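Hareton Table Robotics Club

The Hareton Table Robotics Club is a student club for people who like getting robot arms to do small household jobs, and it has been going long enough now to have its own habits, its own slang and a fair amount of its own furniture. Its members work with pairs of arms over a table top, on tasks such as opening a drawer, moving a cup or putting a spoon back where it came from.

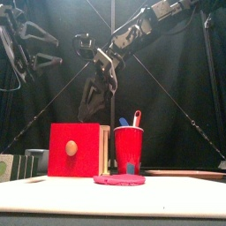

Origins

The club began as a lunchtime group at Hareton College, where a handful of second-year students had finished a course on machine control and rather missed it once it was over. They were given the use of a storeroom, and the first term was spent mostly on clearing shelves and arguing (good-naturedly, by all accounts) over what the first task ought to be. Stacking blocks won the vote, and was dropped within a fortnight as too dull to watch.

The idea of using ordinary things from round the house came from the members themselves. Cups, kitchen tools, little boxes and drawers are cheap to replace, everybody knows how they are meant to be handled, and a visitor at an open evening can tell at a glance whether a task has gone well. It remains the heart of the club, and older members are inclined to talk about it at some length if asked!

Membership

Membership is open to any student of the college, whatever their subject, and there is no entry test. At the last count there were 59 members, a good many of them from courses that have nothing to do with engineering. New members spend their first five sessions alongside a more experienced partner before they may run the arms on their own. They learn to stop the arms quickly, to keep sleeves and hair well out of the way, and to tidy the table properly afterwards, a point on which the club is known to be strict.

Sessions

An ordinary session starts at half past four and carries on until the building closes. Members work in small groups, each group taking a turn at the table while the others plan, write code or go through recordings of earlier attempts. Each attempt is entered in the club log, a plain shared spreadsheet which had reached 3793 entries by the end of last May. Failed attempts go in as well, with a short remark on what went wrong, and new members are encouraged to read back through these before they try a task for themselves (many of the remarks are very funny, and one or two are quite rude about spoons).

The Laden Round

The Laden Round is the club's yearly competition, held in the summer term. Teams are given a table layout on the morning of the event and have until late afternoon to get through as many of the set tasks as they can. The name is generally explained as a nod to the crowded tables of the early rounds, though there is another story, fondly repeated, that it was simply a misspelling of "ladle" on the first poster.

Points are given for finishing a task, for leaving the other objects undisturbed, and for a clear written account of the method. The record stands at 51 points, set by a team called Gunetti, who had entered the year before and come last.

The Jaber Project

Jaber is the club's longest-running piece of shared work, a set of programs for jobs that need both arms at once, such as steadying a box with one while the other pulls at its knob. It started out as one student's coursework and was handed over to the club when that student left. Several groups of members have since rewritten it from top to bottom, and the present version keeps very little of the first apart from the name and a cheerful greeting when it starts up.

Open evenings

Twice a year the club opens its doors to families and local schools. Visitors may suggest a task from a list, watch it being tried, and, at the quieter end of the evening, guide an arm themselves with a member standing by. Tea and biscuits are served in the corridor, well away from the table.

See also

Hareton College
Laden Round
Student robotics clubs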